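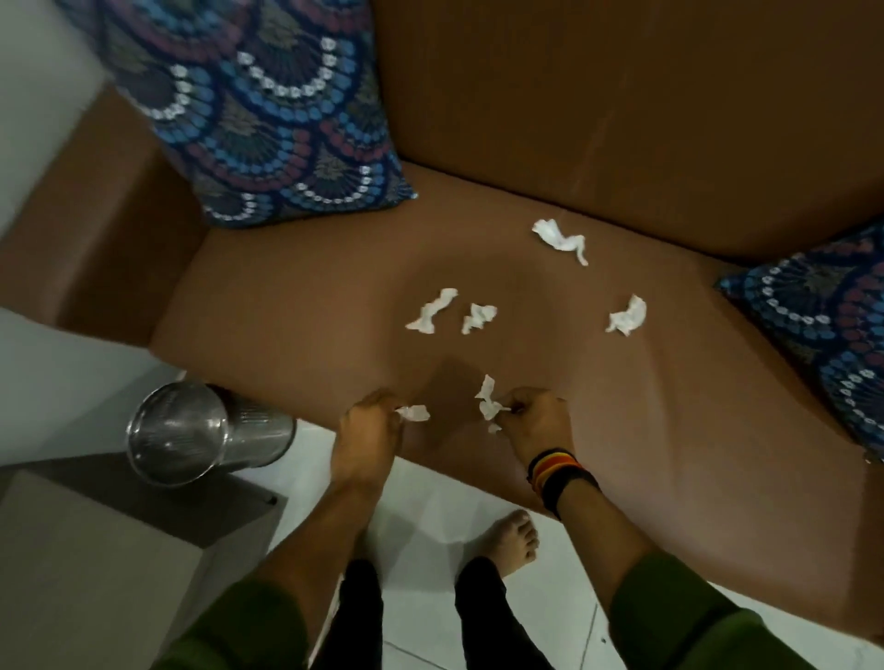 Skorent teaching kit, first release
Reviewed by Josée Robichaud, October 5, 2019

The kit records a chore from head height and turns it into training runs for a two-arm robot. I gave it household tidying, mostly clearing tissues off a sofa. Setup took four steps, one of which the manual leaves out: the clock sync has to be redone after every battery change.

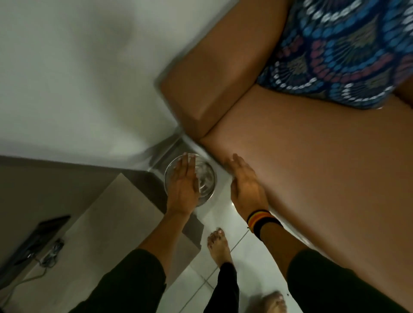
Both hands low at the corner of the sofa, by the glass bowl.

Hand tracking is good on open fingers and weaker on a pinch. Of 537 clips I kept 100 for training – the rest failed the software's own check, usually on lost fingertips. The Brumex gloves I used last year tracked a pinch better, but they dull the touch and I worked slower in them. Export is plain and quick. The trimming tool is poor and has no undo.
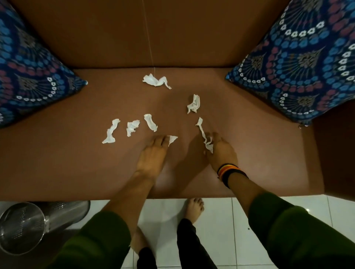 Can the kit be used to drive the robot remotely?
Only with the Nolluleck hand controllers, sold separately. The base kit records demonstrations and nothing else.

Storage stops at 2000 clips per project. Fine for one chore, tight for a whole room.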